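Jitaru 1.1 review: a grasp planner for cluttered tables
2019-08-24

Jitaru plans grasps and arm motion in simulation and installs as a plugin for the Undach simulator. I used it for 14 days on a tabletop pick task, with a wrist view and a room view open side by side.

Setup

The install took 11 minutes. The config is one text file. The sample file still uses the old joint names from January, so check those first.

Planning

I ran 300 picks. Plans for plates and bowls came back fast. Rounded toys and thin flatware took longer, and the planner sometimes chose a fork handle when the target was the object next to it. Raising the sample limit to 200 fixed most of that. The collision checker is strict and will reject a path that passes near tall items. You can loosen it per object.

Wrist view with a fork and a blue figurine at the fingers, then the room view with the arm over the table: 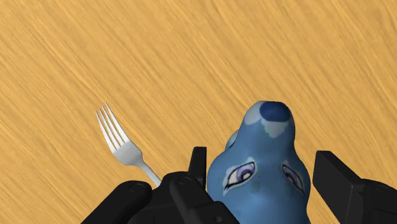
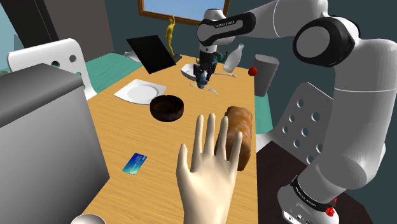
What I didn't like

The log viewer drops lines when both views are open. Error codes have no text. Triltmont, the older planner from Plorport, is slower but explains its failures better. I'm keeping Jitaru for now and reading the logs in a plain editor.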